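Search this site
Search
Type and press enter

Print this page
E-mail this to a friend

How I Sort, Store and Rescue My Marker Pens

I've got a lot of marker pens. I did a proper stocktake in April, when I moved my craft bits into the back bedroom, and the number was 474. Some of those came from my sister-in-law Pendo, who gave up card making and handed me two shoeboxes, and a good few came out of a clearance bin at Achterberg, our local art shop, which is closing its upstairs floor. The rest I bought with my own money and would do again.

Before the stocktake they lived in mugs, jars, biscuit tins and the bottom of three different handbags. I'd buy a white one for highlights, lose it, and buy another. So this is how I go about it now. It took me most of a rainy afternoon and a bit of the evening, and I only had to clear the dining table once.

What you'll need

A big table or a clean patch of floor
A pile of scrap paper, some white and some dark
Kitchen roll
A bowl of warm water and a drop of washing-up liquid
A little isopropyl alcohol (surgical spirit will do at a pinch)
Masking tape and a biro
Trays, boxes or pencil cases, whatever you've got
A bin bag, and a hard heart

Step 1: Get every single one out

Go round the house. Check the kitchen drawer, the car, coat pockets, the pot by the telephone. If you start sorting before you've rounded them all up you'll fill your trays nicely and then find a carrier bag of felt tips under the bed, and you'll be back to square one. I speak from bitter experience!

Tip the lot out and don't start drawing with them. I lost a good hour that way colouring in a pheasant.

Step 2: Read the barrel before you trust the cap

My first instinct was to sort by cap colour, and for cheap felt tips that works well enough. For anything a bit fancier I'd say turn the pen round and read what's printed on it. The side often tells you whether it's alcohol, water or paint, and sometimes what size the tip is as well. Caps get swapped. Children swap them, I swap them, and Marwan from my Thursday-night-that-moved sketching group swaps them on purpose to annoy people.

Pens with a lot of decoration need a second look. The big lettering and the stripes catch your eye first, and the useful part is usually the small print running up the side, which I can only read with my glasses on and the lamp pulled over. I've got a black and white one with a great big jagged M on it and a little rainbow stripe round the middle, and I had it in with the black pens for ages before I bothered with the tiny writing under the M.
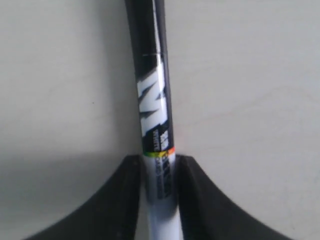
Step 3: Make your piles

Keep it simple. Mine are:

Water-based (felt tips, brush pens, the children's ones)
Alcohol-based (blending markers and permanents)
Paint markers
Chalk and whiteboard pens
No idea

The last pile will be bigger than you'd like. For those, scribble on paper, let it dry for a minute, then dab with a damp finger. If it smears, it's most likely water-based. If it stays put, try a cotton bud with a dab of alcohol on it and see whether the colour lifts. Anything that sits on top of the paper with a bit of body to it, and shows up well on the dark sheet, goes in with the paint markers.

Don't sort by brand unless you're very loyal. I tried it and ended up with eleven little heaps with one pen in each, and still couldn't find a green.

Step 4: Test the lot

Yes, all of them. Put the kettle on first. Draw a short line and a small filled-in square with each pen, and write its name or number next to it, so that you've got a swatch sheet at the end. I fitted 50 to a page in my Cokero pad, which has nice thick paper that doesn't bleed. Pale colours and whites go on the dark sheet, otherwise you'll bin perfectly good pens thinking they've died.

Have three places to put them afterwards — working, poorly and gone. Be quick about it. If you find yourself making excuses for a beige, it's gone.

Step 5: Rescue the poorly ones

Water-based pens first. Stand the tip in a saucer with a few drops of warm water for a minute or so, blot it on kitchen roll, put the cap on and leave it lying flat overnight. About half of mine came back, a touch paler than before but fine for backgrounds.

Alcohol ones get the same treatment with isopropyl instead of water. Open a window, and keep it well away from candles and the hob.

Paint markers want a good shake with the cap on, then a few gentle presses of the tip on scrap paper until the paint comes through. Go gently! I pressed too hard on a gold one and it blobbed all over my sleeve. If the tip is crusty, see if it pulls out (some do, some don't) and rinse it if the paint is water-based.

Wipe the barrels while you're at it with a cloth wrung out in the soapy water. Don't scrub the printed part or you'll rub off the very thing you need to read next time.

Step 6: Put them away lying down

Store them flat if you can. Pens with a tip at both ends really do need it, as the ink creeps down to one end if they're stood up for months. I use shallow Clutix drawers, 2 for the alcohol ones and one for everything else, with masking tape labels on the front. My friend Mwanaisha uses old cutlery trays from the charity shop and hers look nicer than mine, if I'm truthful.

Inside each drawer I go from light to dark, and the swatch sheet lives on top, folded in half. Whites and metallics have a little section at the front where I can grab them, and the ones I use every day stay in a roll-up pencil case on the desk.

Check the caps click before you shut the drawer. I go through mine again each time the clocks change, and it takes twenty minutes with the radio on.

Print this page
E-mail this to a friend

Related posts
Getting permanent marker out of a pine table
My swatch sheet layout, and how I number it
Sovex brush pens: six months on
Cards for people who hate glitter
What to do with dried-up felt tips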